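4.2 The rehearsal rooms and what they did to the working day

Before Wosham let anything with a motor loose on its third floor, the work was tried out in simulation. The firm's supplier, Skoltura, built a set of furnished rooms in software, and five members of the office services team were asked to spend part of each shift watching a robot tidy, fetch and inspect in them. The stated aim was to collect judgments from people who knew the job. The unstated aim, according to most of the people who knew the job, was to get them used to the idea.

We followed the team from May until the trial closed on 11th December. By then they had logged 1160 review entries, of which 200 were marked "unclear" and sent back for a second opinion. The second opinion usually came from the person at the next desk, who had been listening anyway.

Figure 3 gives a sense of what the reviewers had in front of them. The review form asked whether the robot's next move was "sensible," "not sensible" or "other." Reviewers were fond of "other." It came with a text box, and the text box was the only part of the system that took complaints about the chairs.

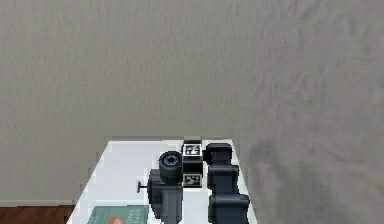
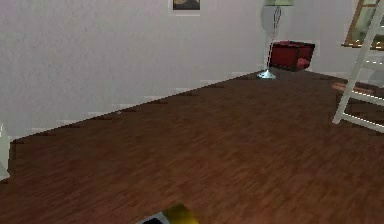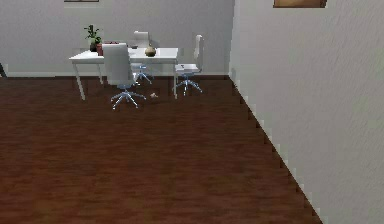 Figure 3. Simulated views from the review task: tabletop with arm, gripper and tagged block (first); open floor toward the red armchair, with the gripper tip at the lower edge (second); table with office chairs (third).

Three changes in the work stand out from our interviews and from the shift notes.

The first concerns pace. Under the old arrangement, a member of the team walked into a room, saw what needed doing and did it. A reviewer had 30 seconds to decide whether somebody else should do it. Lozano's earlier account of remote supervision in warehouses treats this as a move from physical to mental effort, and our participants would agree, though they put it more plainly. One told us she had never been so tired from moving so little.

The second concerns skill. The team had a large stock of knowledge that had never been written down: which chairs tip, which meeting rooms get used for lunch, how far a table can be pushed toward a wall before someone complains. The form had no field for any of this. After a few weeks the reviewers began entering it under "other," in full sentences, and Skoltura's engineers began reading the entries with some care. Management described this as a feedback channel. The reviewers described it as doing two jobs, and asked whether the second one was paid. A pay supplement was agreed in the autumn, after a correspondence longer than the software manual.

The third concerns standing. Tuulikki Kokkonen, the longest serving of the reviewers, had trained most of the others in the physical job and now found herself training the machine's trainers. She was given the title of process lead and a second monitor. She valued the monitor. Her colleagues still brought her the questions they had always brought her, mainly about keys.

None of the participants reported fearing for their post during the trial, but several had started to describe their work differently to people outside it. At the Sanau site, where the same software was introduced without a review role, staff spoke of the robot as something that belonged to the supplier. At Wosham they spoke of it as a slow junior colleague. We take up the difference between the two sites in Section 4.3, along with the matter of who is expected to apologize when the junior colleague blocks a corridor.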